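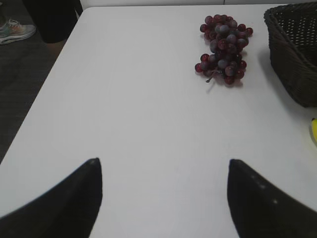 Grapes and a basket on the table, as seen from the wrist.

Rivow > Opinion > Learning from examples

The slow demonstration is also data

Mar 20, 2019

I have now spent one winter collecting examples for a robot which must learn to put food from a table into a basket. Before this I wrote software for packing lines, and my opinion about examples was simple: more is better. I want to explain why I changed my opinion, and why I think many small teams, ours included, waste a good part of their effort on the wrong kind of number.

Our project is called Bimine. A person guides the arm through the task, the arm records what its joints do and what its wrist camera sees, and later a model is trained to produce the same movements from the same kind of view. By the end of December we had 3,000 recordings. We were proud of this. We put the number on a slide, and people who came to see us asked first about the number, and they nodded when they heard it.

The trained model was bad with grapes. With bananas it was acceptable and with boxes it was good. With grapes it went down too fast, closed too early, and often it took three berries and left the rest of the bunch on the table. The first proposal in our team was to record more grapes. I supported this proposal, and I was wrong.

What I should have done in the first week is to sit and watch the recordings from beginning to end, at normal speed, without skipping. When I finally did it, I found that almost all our grape recordings were the same recording. The bunch was in the middle, the stem pointed away, and the arm came from straight above. The people who guided the arm had become skilled, and skilled people are quick. They had found the one approach which always works and they repeated it. They also arranged the bunch before starting, with a small push of the hand, because a well placed bunch makes a pleasant recording. I did the same thing myself, many times, and I did not notice that I did it.

A model which learns only from such examples learns a very narrow road. When it is a little to the side of the road, it has never seen anybody come back. We had taught it what success looks like from the middle. We had not taught it what to do when one finger touches the basket, or when the bunch turns as it is lifted and the lower part hangs on one side.

So in January we changed the rules, and the rules are what I want to defend here, as not everybody likes them.

The first rule is that the person who guides the arm does not place the objects. Another person places them, and this person is asked to be a little unkind. The grapes can lie close to the basket, or far to one side, with the stem in any direction. A banana may be half out of the view of the camera. In real kitchens and shops things are put down by people who are thinking of something else, and I don't see why our table should be more polite.

The second rule is that hesitation stays in. Before, if somebody stopped above the object, moved back, and tried another angle, we deleted the recording and called it a failed take. Now we keep it if the fruit arrives in the basket at the end. In one recording from February the arm goes down, stops, rises again by the width of a hand and comes in from the side. It takes three times longer than our usual recording. To me it is worth more than a full afternoon of the quick ones, for it contains a decision.

The third rule is the least popular. Each person does a maximum of 2 hours in one day. After this time the movements become automatic, and automatic movements are exactly what we already have too much of. It makes the schedule difficult and it makes our slide less impressive.

With these rules we made 493 new grape recordings in the time in which we would before have made 800. I was asked whether I can justify this, and it is a fair question. My answer is that the model trained with the new set, and with most of the old grape recordings removed, now lifts the whole bunch more often than it drops it. This is not a great result. A child does it better. But it came after removing data, and in my earlier life I would not have believed such a sentence.

There is a serious argument against my position. Large collections work. If a group has enough arms and enough people, the strange cases will enter the collection by themselves, and no one has to think about who places the grapes. I accept this. But a team with one table can't wait for luck. We must put the strange cases in by hand, and for this we must know which ones are missing, and we know it only by looking.

Another argument is that slow and hesitating examples teach the robot to hesitate. This is partly true. Our newer model sometimes stops above the fruit with no reason I can find. We tried to cut the pauses shorter where nothing moves, and it helped, but some recordings became jumpy and I am not satisfied. A colleague from Albers, where they collect examples with cloth and not with food, told me they mark the pauses with a label and let the training decide. Perhaps this is the better way. We will try it on the next set.

I would also like to see a change in how we talk about this work outside. When the team at Adeo showed their system, the first line was again the number of recordings. I don't blame them, we did it too. But a number does not say how many people guided the arm, how the objects were placed, or what was thrown away. I would propose that every collection is published together with its deleted part, or at least with a page which says what was deleted and by which rule. For Bimine I have started to write this page. It is longer than I expected, and a little embarrassing, especially for November, when we deleted every recording in which the basket moved.

The basket moves all the time when people use it. We are recording these again now.

Contact the Rivow editors | © 2019 Rivow | Back to top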